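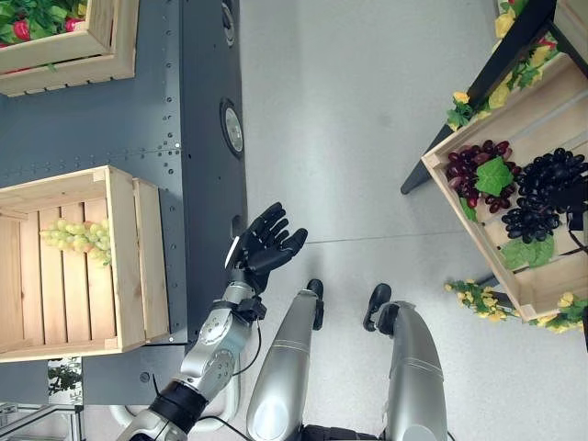

**Catterall 学院 · 机器人应用教研室 · 操作规范课程组**

# 第四章 手伸出去之前:人和机器共用一块地方的规矩

先交代一下读法。前三章我们讲的是机器人怎么动,这一章开始讲它在什么条件下可以动。很多同学翻到这里会打哈欠(我当年也打,打得很响),觉得标准就是一堆编号,考完就忘。我的建议是先别背编号,先盯着本章开头那张照片看一会儿:一只五指张开、掌心朝上的黑色机械手,悬在灰色地面上方,一边是带成排螺栓孔的金属台子,另一边是斜放着木箱的展架,箱子里是仿真葡萄。机器自己的两只脚也在画面里。你会发现,这一章要讲的东西几乎全都能从这么一个瞬间里问出来。

手伸到台子外面去了,那外面归谁管?两只脚踩着的地方算不算工作空间?手腕那里有一根细黑线垂成一个弯,它会不会挂到什么?木箱是浅色的木板条拼的,手指碰上去会怎样?我在课上最喜欢做的事就是让大家对着现场一直问下去,问到没话说为止,然后再去翻标准。顺序反过来也行,只是反过来的话,十个人里有九个会睡着。

本章的初稿是 2019年8月26日交给 Sille Holst 审的,她在页边写的批注比正文还长,有几条我原样搬进来了,后面会看到。

## 读这一章需要什么

需要第二章的坐标系和第三章的停止距离。力控那一节暂时不懂也没关系,我会在用到的地方再讲一遍。手边最好有一份你们实验室自己的操作规程,哪怕只有半页纸,边读边往上改。我是认真的,请用铅笔改。

读完以后,你应该能给一个不太大的工位画出空间划分图,能说清楚机器在每一块区域里允许做什么,能给"停"这个动作选一个合适的类别,还能写出一页别人看得懂的开机前检查。最后这一条看着最简单,其实交上来的作业里它丢分最多。

## 4.1 从一次很普通的试运行讲起

我刚到 Tivness 工作的时候,带我的人叫 Derek Pilkington。那时候我们有一个拣放工位,东西轻,速度慢,旁边也没围栏。我问他为什么不装围栏,他没回答,递给我一卷胶带,让我在地上贴一条线,线里是机器能碰到的地方。

我贴了。贴得还挺好看的,一个漂亮的半圆。

然后他让我拿着机器手里那个工件,模仿手臂伸直,再走一圈。当然就出界了呀,因为我贴线的时候只算了手臂,没算手里的东西,也没算手指张开以后多出来的那一截。他又让我把工位旁边那辆小推车推过来停好,就按平时停的位置停。推车有一半在线里。

后来我把这件事当成"空间"这个概念的第一课来讲。标准里把几个空间分得很细,ISO 10218-1 和 ISO 10218-2(国内对应的是 GB 11291.1 和 GB 11291.2)里有最大空间、限定空间、操作空间这几个词。我用大白话翻译一下:

**最大空间**是机器所有能动的部分,加上末端执行器和工件,一共能扫到的地方。注意"加上"后面那几个字,我当年漏的就是这个。

**限定空间**是你用限位装置把最大空间切小以后剩下的那一块。限位可以是硬的挡块,也可以是安全等级够得上的软件限位。普通程序里写一句"如果 x 大于多少就别走了",那个不算,至少不能当安全功能来算。

**操作空间**是执行任务程序时机器真正用到的那部分。它总在限定空间里面,而且通常小得多。

还有一个**协作空间**,是人和机器在生产运行中可以同时干活的那块地方,它也在操作空间里面。

好,现在麻烦来了。上面这些定义是为底座固定的工业机器人写的。底座固定,原点就固定,圈画在哪里就在哪里。可是开头照片里的机器有腿啊!有腿就意味着它的原点会挪。一条手臂能伸多远你可以从说明书里查,一台能迈步的机器能到多远,说明书查不出来,得由你来规定。

我们课程组的做法是画两张图。第一张图假定机器的脚不动,只算上半身,按照固定机器人的规矩来。第二张图规定脚允许落在哪里,再把第一张图沿着落脚区域推一圈,推出来的外轮廓就是真正要管的范围。两张图都要写在规程里,而且要写明运行时用哪一张。如果任务不需要走路,就把行走功能锁掉,按第一张图来。能锁就锁,别不好意思。

Sille 在这里批了一句:"还有第三张,它倒下来的那张。"她说得对,我把它放到 4.4 去讲,因为它跟"停"有关系。

## 4.2 哪些纸管着我们

讲一点标准的家谱。不用背,知道该去哪个抽屉翻就行。

机械安全的标准习惯上分三层。最上面一层是 A 类,讲通用的原则和方法,代表是 ISO 12100(GB/T 15706),风险评估的基本步骤都在里面。中间一层是 B 类,讲某一种安全特性或某一种防护装置,比如急停的 ISO 13850、防护装置定位的 ISO 13855、控制系统安全相关部件的 ISO 13849-1。最下面一层是 C 类,讲某一种具体的机器,工业机器人的 ISO 10218 两个部分就在这一层。

C 类和上面两层的要求有出入时,对于按 C 类标准设计制造的那种机器,C 类优先。这句话同学们经常记反。我的记法是:越懂你这台机器的那张纸,越有发言权。

协作应用还有一份技术规范 ISO/TS 15066(国内是 GB/T 36008),它补充 ISO 10218,讲的就是人机同处一个空间时怎么办。里面的四种协作方式我们会在 4.5 展开。个人护理机器人另有 ISO 13482。

那么双足的、长着五指手的、在展架旁边摆水果的机器,该翻哪个抽屉?

我给你的答案可能有点扫兴:写这一章的时候,我手里没有一份 C 类标准是正好为它量身写的。这种时候就要退到 A 类去,老老实实做风险评估,再从 B 类和邻近的 C 类里把用得上的要求借过来,借的时候写清楚借自哪里、为什么合适、哪里不合适。千万别看到"没有专门标准"就理解成"没有要求"。我在 Jomley 讲课时有位工程师很高兴地跟我说,那我们岂不是想怎么干就怎么干?我说恰恰相反,有 C 类的人可以照着做,你得自己把每一步的理由写出来,工作量翻倍,恭喜你。

借标准这件事我想多说两句,因为做错的人太多了。常见的错法是只借数字,不借前提。举个例子,示教时手动降速的上限是 250 mm/s,这个数大家都会背。可是它的前提里还有使能装置,有人拿着示教器,有人受过培训。你把 250 抄到自己的规程里,旁边的人手里什么都没拿,那抄来的只是一个数而已。

## 4.3 风险评估怎么写才不像抄的

ISO 12100 给的路子很清楚:确定机器的限制,识别危险,估计风险,评价风险,不够低就去减小,减完再回来看一遍。减小风险又有先后,先做本质安全设计,再加防护和补充保护措施,最后才轮到使用信息,也就是标签、说明书、培训这一类。

道理人人会讲,写出来却常常长得一模一样。我读过一份作业,危险那一栏从头到尾都写"碰撞",措施那一栏从头到尾都写"注意安全"。我在旁边画了一个哭脸。

想写得像样,有个笨办法:按身体部位和动作去写。别写"碰撞",写"张开的手指在横向移动时戳到站立人员的前臂"。别写"夹伤",写"手掌下压时,人的手指留在掌背与台边导轨之间"。一旦写成这样,措施自己就冒出来了。手指会戳人?那就规定空手横移时手指收拢,或者横移的高度避开某个范围,或者把速度降下来。掌背和导轨之间会夹?那就规定最小间隙,或者不许在导轨上方做下压动作。

拿五指手来说,它和两指平行夹爪的差别,在评估表上要占好几行:

- 张开和收拢时外形差很多,空间图要按张开的画。
- 指间的缝隙可能卷进头发、绳子、手套的边,也可能卷进人的手指。
- 掌心朝上的时候,很多人会下意识把东西往上放,或者把手往上放。

最后那一条我想单独讲讲。Hiyori Ebihara 跟我一起带过实验课,她最早提醒我,一只摊开的手在人眼里就是一句话,意思是"给我"。你看见工业夹爪张开,不会想去握它,看见一只摊开的手就难说了。于是她在规程里加了一条:凡是掌心朝上的姿态,必须在程序里有名字,必须写清楚这个姿态下手臂是保持、跟随还是会在几秒后继续走。等待人放东西的"摊手"和运动途中碰巧经过的"摊手",外面看起来完全一样,旁边的人没办法分辨,那就得由我们来让它变得可以分辨。加灯也行,加声音也行,最省事的是让途中经过的那个姿态换一种转法。

我很喜欢这条。它没有出现在我读过的标准正文里,可是你按 ISO 12100 的方法去想"可合理预见的误用",就会走到这里来。可合理预见的误用,说的就是人按照很容易想到的习惯去用机器,而设计者没打算让他那样用。它跟人笨不笨没关系,评估的时候请不要在备注里骂用户。

再说说周围的东西。做这类摆放练习的台面和展架,边上往往有不少零碎。木箱有边、有缝,板条之间的缝说宽不宽,手指尖进得去就可能出不来。仿真花和藤叶挂在展架边上,软,轻,看着人畜无害,但它会动,会缠,也会让视觉系统把边缘看错。台子上的导轨比台面高出一截,路径规划里如果只建了台面那个平面,掌背会去找它。

所以我要求评估表里必须有一张"环境物清单",把碰得到的东西都写上,写明是固定的、可移动的,还是会变形的。会变形的那一栏最容易空着。

## 4.4 停,也有好几种停

这一节是全章的骨头,请坐直。

IEC 60204-1 里把停止分成三类。0 类停止是直接切断驱动器的动力,机器不受控地停下来。1 类停止是先在有动力的情况下受控减速,停住以后再切断动力。2 类停止是受控停下来,动力保留着。

ISO 13850 规定,急停功能必须按 0 类或 1 类来做,选哪一种由风险评估决定。急停操动件是红的,有背景的话背景是黄的,按下去要能自锁,复位本身不能让机器重新启动。这几条你们都知道。

固定在地上的机械臂,0 类停下来以后有抱闸抱住,问题通常不大。现在想一想有腿的机器。它站着,是因为控制器一直在帮它站着。你把动力一切,关节一松,它会干什么?它会坐下去,或者趴下去,至于往哪边趴,跟那一刻手臂伸在哪里有很大关系。右臂往外伸着,重心就往那边偏。

这就是 Sille 说的第三张图。我把它叫作"倾倒图":以每一个允许的落脚位置为中心,把机器的全高加上可能拿着的东西放倒,扫一圈。这一圈里不许站人,除非你有别的办法保证它不会倒下来,例如用吊架吊着,或者有支撑。

有同学会问,那急停做成 1 类,让它先慢慢蹲下再断电,不就好了?思路是对的,很多时候也确实该往这个方向想。但请注意两件事。第一,蹲下需要时间,在这段时间里机器还在动,人如果正被它的手夹着,就得多夹一会儿。第二,蹲下这个动作本身要靠控制器来完成,而人按急停的时候,出毛病的也许正好就是控制器。所以你得回答一个问题:受控停止失败以后怎么办?一般要有一个计时,超过时限就直接切断,时限写进规程,倾倒图照样要画。

我个人的习惯(注意,是习惯,你可以不同意)是把按钮的说明写得很直白。不写"急停",写"按下后:先下蹲,再断电,请退到黄线外"。操作员在慌张的时候不会去想停止类别,他只想知道按了以后会发生什么、自己该往哪里去。

Đức Lương 在 Ovau 做过一段时间的现场支持,他跟我说过一件事,我后来每学期都讲。他们那里有一台机器,急停做得很规范,培训也做了,结果演练的时候,按按钮的人按完就冲上去扶机器。为什么扶?心疼呀,怕摔坏。于是他们把"不许扶"写到了规程的第一行,字号比标题还大。你要是觉得这条多余,下次演练的时候留心看看自己的脚往哪边迈。

保护性停止和急停也要分开。保护性停止是由防护装置触发的,比如人走进了扫描区,机器自动停,这种情况可以用 2 类停止加上对静止状态的监控,人离开以后也可能允许自动恢复,条件由评估来定。急停是补充保护措施,是人按的,它不能代替防护。我看到有规程写"本工位设有急停按钮,故不再设置其他防护",每次看到都想给写的人打电话。

## 4.5 距离到底该留多少

来算一笔账,把本章唯一的公式用掉。

ISO 13855(GB/T 19876)给的一般公式是

**S = K × T + C**

S 是防护装置到危险区的最小距离,K 是人接近的速度,T 是整个系统从探测到停下来的总时间,C 是侵入距离,也就是在装置作出反应之前,人的某个部位可能已经伸进去多少。

假设我们用一台水平扫描的激光扫描仪,人走着靠近,K 取 1600 mm/s。扫描平面离地 200 mm,对于平行于地面的探测区,C = 1200 − 0.4 × H,这里 H 是 200,于是 C 是 1120 mm(C 不能小于 850 mm,满足)。再假设从触发到完全停住总共 0.585 s。那么

S = 1600 × 0.585 + 1120 = 2,056 mm

两米多一点。第一次算出来的人都会吓一跳,觉得实验室哪有这么大。然后就开始动歪脑筋,改 T。T 当然可以改,前提是你真的去测了。T 里面包括扫描仪的响应时间、安全控制器的处理时间、通信的延迟,还有机器自身的停止时间,最后这一项在不同的速度、负载、姿态下差得很远,要取最不利的那个。手臂收着的时候测一次,拿着这个数去管手臂伸直时的距离,是自己骗自己。

还有一件事,上面这笔账里机器的位置是不动的。如果机器也会朝人那边走,就得把它在这段时间里走过的距离加进去。ISO/TS 15066 里速度与分离监控那一部分给了更完整的式子,人走的、机器在反应时间里走的、机器制动时走的、侵入距离,还有人和机器的位置不确定度,一项一项加。我们在下一节会逐项拆开,现在你只要记住,有腿的机器必须用那个长的式子。

既然提到了,就把四种协作方式先列在这里,后面会反复用:

1. **安全级监控停止**:人进来,机器停着,但不断电。人走了再继续。
2. **手动引导**:人用手带着机器走,需要专门的引导装置。
3. **速度与分离监控**:人和机器都可以动,始终保持距离,距离不够就减速或者停。
4. **功率与力限制**:允许接触,但是接触的力和压强不能超过限值。

第四种最受欢迎,也最容易被误会。机器的手臂通过了力的限制,不等于整个应用通过了。手里拿的东西算不算?算。一颗塑料葡萄大概没什么可担心的,换成木箱呢?箱角碰在额头上,那个面积小得很,压强一下就上去了。所以评估的对象永远是机器加末端加工件加任务,少一个都不行。头部和面部的要求还要更严,很多情况下只能用别的办法让它碰不到。

四种方式可以组合。我自己做摆放类的工位,常用的是外圈速度与分离监控,内圈安全级监控停止,只在明确约定的交接动作里才允许接触。听起来啰唆,操作员适应得很快,因为每一圈里会发生什么都是固定的。

## 4.6 线、箱子和别的小事

小事占掉的时间最多。Tivness 那边有一份异常记录,我整理过其中 1,103 条,本来以为会看到一大堆控制算法的问题,翻完以后最想写进教材的却是线。跟线缆有关的大约有 73 条,多数写得很短,"线松""线挂""线磨破",一行就完了。严重的没几条,但是每一条都停了机,都有人走到机器跟前伸手去弄。而人伸手进去弄东西的时候,恰恰是我们最不想让他待在那里的时候。

所以关于线,我们有下面这些规矩:

手腕处的线要留弯,弯要够关节转到极限,又不能大到能套住东西。怎么判断够不够?断电或者锁定以后,用手把腕关节慢慢带到两个极限位置,看线有没有被拉直,再看线弯最鼓的时候离周围的东西还剩多少。看的时候别忘了前臂那一段,线沿着手臂走,最容易在扣子和扣子之间鼓出来。

展架上的线同样要管。大家都会检查机器身上的线,却忘了环境里也有线。从展架边垂下来的线,跟机器的手处在差不多的高度,又是黑的,又细,对视觉系统来说跟阴影差不多。能往后走的就往后走,不能走的就固定,固定不了的就写进环境物清单,并且在路径里绕开。

地面上不走线。如果非走不可,加线槽,并且落脚图上要把线槽挖掉。

箱子的规矩是这样的。箱子在台面上要有固定的位置,最好有定位,台面既然带螺栓孔就用起来,做几个小挡块花不了多少工夫。展架上的箱子是斜的,斜放就有往下滑的趋势,手去拿东西时又会带着它动,所以斜放的箱子要试推:从手可能接触的每个方向,用略大于任务中最大接触力的力推一下,不滑、不翻,才算过。

练习物用仿真的还是用真的,课上每年都会吵。用仿真水果的好处是不坏、不流汁、每次大小都差不多,前期调试我一律推荐。但是请把"用的是仿真物"写进记录。Sheila Sugden 审过我们一份报告,她在"抓取力设置合适"这句话下面画了三道线,旁边写:"对什么合适?"真葡萄的皮会破,梗会断,一串里还会掉下来几颗,掉到地上就成了脚下的问题。对一台站着的机器来说,脚下多一颗圆的东西,是要改落脚图的事情。你用仿真的验证了动作,那就只说验证了动作。

顺便讲讲叶子。装饰用的叶子和花,我建议分两类登记,一类是摆在任务路径旁边、手不会碰到的,一类是混在目标物中间、手肯定会碰到的。后面那一类要当成工件对待,规定掉下来怎么办、缠在手指上怎么办。缠住了,先停,先确认停住,再由人去取,取的时候机器处在什么状态,要写得一清二楚。别写"小心取下"。小心是心情,写不进规程。

## 4.7 开机前的一页纸

下面这份是我们课程组现在用的,十月会再修订一次。你可以拿去改,改到适合自己的工位为止,但请不要原封不动地交上来当作业,我认得出来。

**现场**

- 空间图、落脚图、倾倒图贴在工位边上,版本一致。
- 地面标线完整,线内的物品都在环境物清单上。
- 台面上的箱子已定位,斜放的箱子已试推。
- 展架的支腿踩实,支腿位置没有侵入落脚区域。

**机器**

- 腕部、肘部线弯已检查到两端极限。
- 手指逐根开合一次,动作平顺,指间没有异物。
- 外壳接缝处没有翘起,螺栓标记线没有错位。
- 脚底干净,鞋垫或脚底胶层没有松脱。

**停止功能**

- 急停逐个按下、逐个确认、逐个复位,复位后机器没有自行启动。
- 扫描区用试块走一遍,每个方向都走。
- 行走功能的状态(锁定或开放)与今天的任务单一致。

**人**

- 操作员、观察员各一名,口令对过一遍。
- 长发、挂绳、宽袖口已收好。
- 在场每个人都能说出按下急停以后该往哪里退。

最后那条要真的问。走到每个人跟前,问他:"按了以后,你去哪儿?"他要用手指出来。用嘴说"往后退"的不算,后面可能是墙。

关于口令再补一点。我们只用三个词:"准备""走""停"。"停"谁都可以喊,喊了就停,事后不追究喊得对不对。"走"只有操作员可以喊,喊之前要等观察员回一声"好"。为什么不用"可以了"?试过,有人在聊天里说"可以了可以了",操作员手就下去了。用词窄一点,日子好过一点。

签字这一栏也有讲究。检查的人签自己检查过的那几行,别在页脚签一个大名包圆。Derek 有一次把我签好的表拿过来,随手指着一行问我:"这行你是几点看的?"我答不出来。从那以后表上每一行后面都多了一个填时间的小格,填起来烦得很,我到现在还在填。

## 4.8 规程写给谁看

再讲一个写法上的问题,然后就进入正课。

规程有两种读者。一种是审的人,他要看依据、看覆盖、看有没有漏。一种是用的人,他站在机器旁边,一只手可能还戴着手套,他要在三秒钟内找到自己要的那句话。把两种读者塞进同一份文件,两边都会难受。我们的做法是拆成两份:评估报告厚,给审的人;工位卡片薄,正反一页,给用的人。卡片上的每一句都能在报告里找到出处,用编号连着。报告改了,卡片必须跟着改,反过来也一样。

卡片上的句子要以动作开头。"退到黄线外。""确认手指收拢。""等观察员回答。"不要写"操作人员应当充分认识到",没有哪个站在机器旁边的人有空去充分认识。

否定句少用,用了就写清楚替代的做法。"禁止用手扶机器"后面接"请退到黄线外并报告"。人听见"不许"的时候,身体往往已经动了,给它一个别的去处会好得多。

姿态要有名字,名字要让人一听就知道样子。"摊手等待""收指横移""垂臂待机",这些都好。"姿态三""P07""新版最终"就不好。程序里的名字、卡片上的名字、口头喊的名字要一致,这件事我在三个地方吃过三次亏,细节就不讲了,太丢人。

还有版本。卡片右下角写版本号,旧卡片当天收走,收走以后撕掉。我见过同一个工位上钉着两张卡片,一张说先松手再后退,一张说先后退再松手。两张都有人签过字。

## 本章接下来的安排

4.9 节会把 ISO/TS 15066 的分离距离公式逐项拆开,带你们用自己测的停止时间算一遍,所以请在上课前把停止时间测好,至少测手臂收拢和手臂伸直两种姿态,负载按任务里最重的那个来。测不了的同学跟 Hiyori 说,她那里有一组可以共用的数据。

4.10 节讲接触力的测量,会用到测力计和压敏膜,压敏膜很贵,剪之前先想好剪多大。

4.11 节是一份完整的风险评估,工位就是一张台子加一个斜面展架的布置,从限制的确定一直写到残余风险。我故意在里面留了几处写得不好的地方,Sille 的批注也都保留着,读的时候拿铅笔跟她比一比,看谁找得多。

现在请翻到你们实验室那份规程,找到"急停"两个字,看看它后面有没有写按下之后机器会怎么动、人该往哪里退。没有的话,先把这一句补上,再往下读 4.9。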